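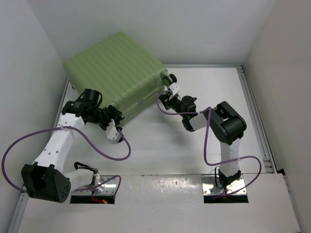
Hasdale Walking Club, Members' Blog

2020-05-26

I have been told three times now that I need a hard-shell suitcase. The last person to tell me was Maëlle MacLeod, who owns two of them and talks about hers the way other people talk about a good dentist. So I gave in and spent the long weekend reading about luggage, which I don't recommend, and I've come out the other end less convinced than when I went in.

Start with the ribs. Nearly every hard case on sale has grooves running across it, the light green one at the top of this page included, and the sellers all say the grooves make the shell stronger. Maybe they do. I would like to see the same shell without them before I pay extra. What I do know is that grooves collect dirt, and that the dirt on my boots has a way of ending up on everything I own. A pale green case coming off the bus in November is going to be a brown case.

Then the wheels. Spinners are lovely on an airport floor. Our club does not walk on airport floors. The last time we went to Langat we had 200 yards of gravel between the road and the hostel door, and Brian Sang carried his spinner case the whole way in his arms like a calf. My old duffel went over my shoulder and I was inside with my socks off before he got to the steps. Spinners also roll off by themselves on any kind of slope. I've chased one down a train platform and I'd prefer not to do it again. Lay the case on its side and it stays where you put it, fine, but then you have paid for wheels you aren't using.

The zipper bothers me more than either. You buy a hard case because you think nothing can get in, and then the whole thing is held shut by the same kind of zipper that's on a tent. Bhupendra Chauhan says his has never failed. He also packs like a monk. I'd want to hear from somebody who sits on the lid.

There's the price too. The Tradora I liked best was $191, and the Zomside one that looked the same to me was a good deal less. I asked the man in the store what the difference was and he said "finish." I asked what finish meant and he went to find a colleague.

To be fair, I can see two things in their favor. A stiff box keeps a camera lens or a jar of honey safer than my duffel does, and it's easier to stack in the back of a van. Vilhjálmur Hedegaard loads the van for us and he has made his feelings about my duffel very clear. He says it slumps.

So I'm leaving it for now. If anyone has a hard case that has done a few seasons of real trips, wet ones, with stairs, bring it along to the next meeting and let me pull at the handle. I'll bring the duffel, and Vilhjálmur can say his piece.

Kerubo Mohamedi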